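The town of Nilelville wants to close its branch library on the east side and put the money into the main building downtown. The plan has been presented as a simple matter of savings. I think it is a mistake, and I think the numbers in the town's own report show why.

The branch costs less to run than the main library spends on parking upkeep. It had 2,131 card holders at last count, and 415 of them did not use any other town service last year. Those people are easy to leave out of a budget meeting. They don't write letters, and most of them work in the evening when the council sits.
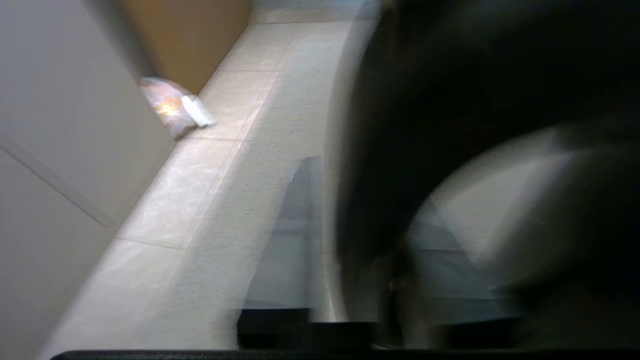 The report says the bus makes up for the loss. The bus from the east side takes 70 minutes each way with the change at Dasosero Road, and it stops running at 6:30. A parent who gets off work at five can't make that trip with two kids and be home for dinner. A retired person could, but probably won't do it twice.

There is also the question of what the downtown building would gain. The plan lists new carpet, a larger lobby and 600 square feet of meeting space. The meeting rooms there already sit open most mornings – the booking sheet is public, and anyone can check it. I have nothing against carpet. I would just put it behind a place where children can borrow books on foot. 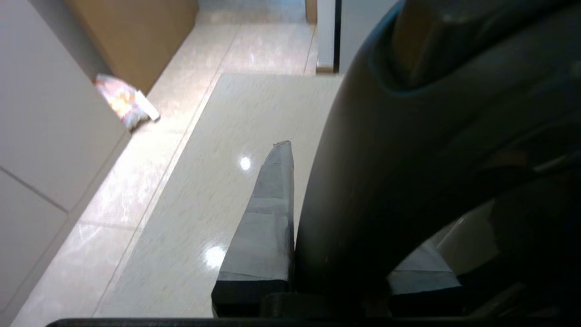

Jiahui Fu wrote to me after an earlier column to say that I was being unfair to the council, and that two half-funded libraries may serve the town worse than one good one. It's a reasonable point. But the branch isn't asking for more money, only for the same amount it had last year, and the downtown library would stay open seven days a week either way.

The vote is in August. The council should keep the branch open for another year and count who comes through the door.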